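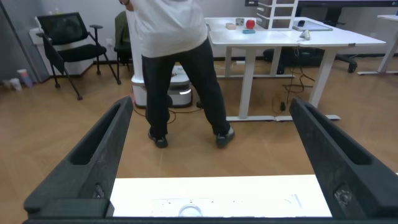

Just buy a bigger desk, a reader named only as Grerkum wrote to me after my last column, and you'll stop complaining about where to put things. I've gotten some version of that note 19 times since June (I keep a folder, I'm that kind of person), and I've thought about it more than it deserves, and I still think it's bad advice!

I've had the bigger desk. I bought it from Wester when I moved into the Unosska building, a huge slab of a thing that cost me 700 dollars and took over half the room, and within a month it was covered end to end. Mugs, mail, a stapler I never once used, three notebooks that were all supposed to be THE notebook. A big surface doesn't hold your work, it holds your leftovers. Mine held them very well.

So my opinion, which I'll defend to anyone who wants to write in, is that most of us need a plain table with a lot of nothing on it. White, if you can stand it. People tell me white tops look like a dentist's office, and fine, they do a little, but you can find a paper clip on one. You can see the ring your coffee left. On my old dark desk I lost a black pen for most of a winter, and it was sitting right there by the lamp the whole time.

The drawer organizer crowd is going to be mad at me next. I like a little stack of drawers on a desk, I own one, I've even given them as presents. But those drawers fill up with stuff you've decided not to decide about. I emptied mine last weekend and got 40 rubber bands, a key to nothing, and a birthday card I'd bought for my sister and never mailed (sorry). If you have one, keep it, but leave one drawer empty on purpose and see how long you last. My record is nine days.

What really changed my mind about all this was sharing a table. For a while I did my writing at Galindo, a workspace where everybody used the same few tables for whatever they had going on, computer stuff at one end and somebody's messy experiment at the other. You got what you needed out, you used it, and you put it back when you left. I hated it for a week. Then I noticed I was getting more done in a morning there than I did at home all day, and I hadn't even brought my good chair.
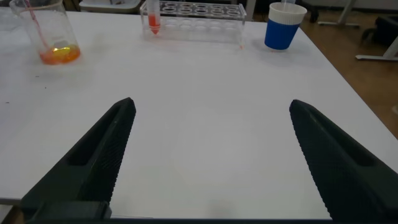 Anything with liquid in it changes how you treat a table, too. You put a glass down and suddenly you care about your elbows. You clear a space and you keep it clear, and you don't toss your jacket there on the way past. I've started leaving a full glass of water on my desk at home for pretty much this purpose, and yes, I've knocked it over, twice, and both times it was on top of mail I should've opened already.

I know some people truly need the acreage. If you sew, or you build models, or you've got two kids doing homework across from you, go get the big one and enjoy it. And I'll admit standing desks won me over, mostly since you can't really pile things on the floor around your feet when your feet need to be there. (The cables are another story. I have a whole other column in me about cables and where they go to lie down.)

But if your trouble is clutter, please don't spend 700 dollars giving it more room. Take everything off the desk you've got and put it in a box. Bring back only what you reach for, one thing at a time, for a week or two. I did it with a box I was sure held 100 percent essentials, and it's still in the hall closet, mostly full, with the stapler on top.

Grerkum, you're welcome to the stapler. Send me an address.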